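Clirnedwood Automation Open Day

The Clirnedwood Automation Open Day is a yearly public event held in Clirnedwood, in the industrial district east of Lurthorpe. Workshops and training rooms in the district open their doors and let visitors watch robots being set up, programmed and run. It takes place in October and is free to attend.

History

The event began as an evening for the families of people employed at the Huerta works, a former pump factory that had been divided into small workshops. The first public edition drew 100 visitors. Residents of nearby Zunddale asked to be included the following year, and a shuttle bus between the two towns has run on the day ever since. The most recent edition counted 299 visitors across 11 workshops, the highest figure so far.

Early editions consisted mostly of talks with slides. Visitors said in feedback forms that they wanted to see machines working, and the talks were cut back to a short welcome at 10 a.m. The rest of the day is now given over to demonstrations.

Demonstrations

The best attended demonstration is bin picking, in which a robot arm has to take separate parts out of an open container. The task is common in factories and warehouses, and it is harder than it looks to most people watching. Parts may lie at any angle, touch each other or rest close to a wall of the bin, where the arm has little space to move.

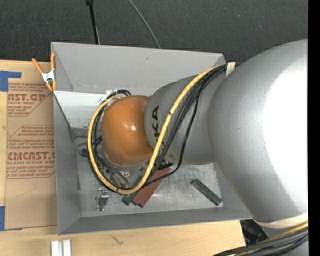
Cables are a regular subject of questions from the public. Power and signal lines that run along the outside of an arm need enough slack for the joints to turn, but too much slack can catch on the bin or block the view of the parts. Hosts usually spend several minutes on this point before moving on to how a grip is chosen.

Each bin-picking session lasts almost half an hour. Visitors stand behind a marked line, and children under 12 must be with an adult.

Other sessions have covered sorting by color, screw driving and the programming of simple paths by hand. A repair bench, where worn joints and grippers are taken apart, was added after the move to the larger hall.

Location and access

The main hall is at the Huerta works, on the ground floor, with step-free entry from the yard. Doors close at 4 p.m. Parking is limited to the north lot, and the Zunddale shuttle stops at gate 2.

See also

Lurthorpe industrial district
Huerta works
Zunddale shuttle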